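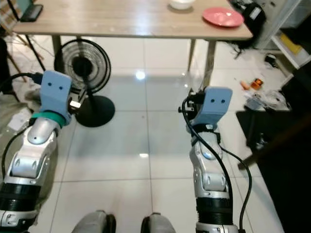

**Budget talk – Kesolcombe cell**

Open with the request: 2 two-arm units, Kivi controller. Benedito Arruda has the quotes if asked.

Gripper fingers are a consumable line. Put 5 spare sets per unit in year one.

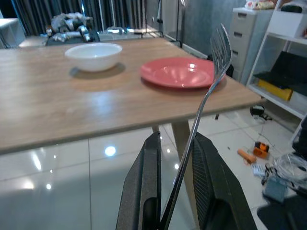 Do spare fingers come out of the capital budget?
They go under operating costs, with cables.

Next slide – floor space. Fliltari bills site prep separately.
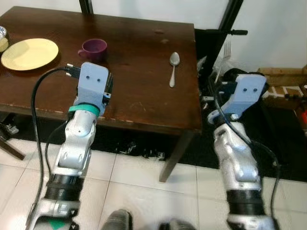
Leave 30 days between delivery and acceptance. Nasrin Soltani signs off on the tableware tasks.

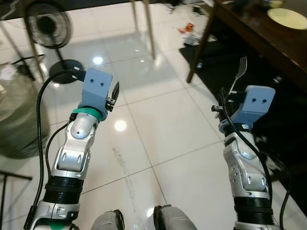 When is the second unit ordered?
In May, after the first is accepted.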